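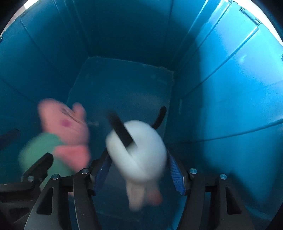

White soft toy, blue plastic bin.

Erner Residents' Group
Minutes of the January meeting, held in the back room of the library

Colm Nic Aodha chaired. Rosário Henriques took the minutes. Apologies were received from the Gulter Lane end, where the water was off again.

1. Minutes of the last meeting

Agreed, with one correction. Under item 4 the word "hedge" should read "ditch". The path along the ditch is the council's to look after. The hedge belongs to the houses.

2. Matters arising

The bench outside the chemist has been put back. It now faces the road and not the green, and several people have complained. Colm will ask whether it can be turned when the ground is softer.

No reply has come from the bus company about the missing timetable. The old one is still in the case at the bottom stop and is wrong for evenings. Rosário to write again and copy in the ward councillor.

The noticeboard key has been found. A spare is to be cut and left at the library desk.

3. Gulter Lane drainage

This took up most of the evening. Water was standing across the lane at the narrow part for much of last month and cars were going up on the verge to get past. Residents at the lower end reported water in two garages. The council's contractor, Stosel, came out and cleared the gullies on the left-hand side going down. The right-hand side was not done. Stosel have said that it was not on their sheet.

There was some discussion of whether the trouble is the gullies at all. One resident who has lived in the lane for a long time said that the pipe under the field gate was put in too small and has never coped. Others thought leaves were to blame. Colm said that the group could not settle this and that the council should be asked to put a camera through the pipe before anyone spends money on it.

It was agreed to:
– ask for the right-hand gullies to be cleared before spring
– ask for a survey of the pipe under the field gate
– collect dates and photographs from anyone whose garage or garden has flooded, to be sent to Rosário

A suggestion that residents dig out the ditch themselves was not taken up. The question of who would be liable for the bank was left open.

4. Money

The balance stands at £1693. The room hire for the autumn has been paid. The insurance renewal has not arrived yet and is expected to be a little higher than last year.

Rosário asked that receipts be handed in within the month. There are still some outstanding from the bulb planting.

5. Newsletter

The winter issue went out to 215 homes. The upper flats at Serrano Court were missed because the outer door code had been changed. Copies were left in the porch afterwards and have gone, so they were either read or tidied away. The new code is needed before the spring issue.

The printer has offered a lower price if the page with the maps goes into black and white. The meeting was against this. The footpath map is the page people keep, and the routes cannot be told apart without colour.

Items for the spring issue should reach Rosário by the middle of next month. Short pieces are preferred – last time two had to be cut on the day.

6. Summer open gardens

Six gardens have said yes so far and two are thinking about it. The date will be fixed once the school has confirmed its fair, as the two clashed last year and parking was bad for both.

It was agreed to spend up to £200 on signs that can be used again. They should not carry a date. Teas will be at the lower end this time if the lane is dry. If it is not, the library has said that its front room may be used, but the kitchen there has no urn.

Dogs were discussed. Each garden will decide for itself and the leaflet will say which ones allow them on a lead.

7. Street lighting

The lamp at the corner by the postbox is out. The one opposite stays on all day. Both have been reported, and the reference numbers are with Colm.

8. Any other business

A resident asked whether the grit bin at the top of the hill could be refilled. It can, but the request has to come from the parish office. Colm to ring.

Someone left a pair of reading glasses in a brown case at the last meeting. They are at the library desk.

The meeting closed at 9.10 pm. The next one will be in the same room. The heating will be asked for in advance.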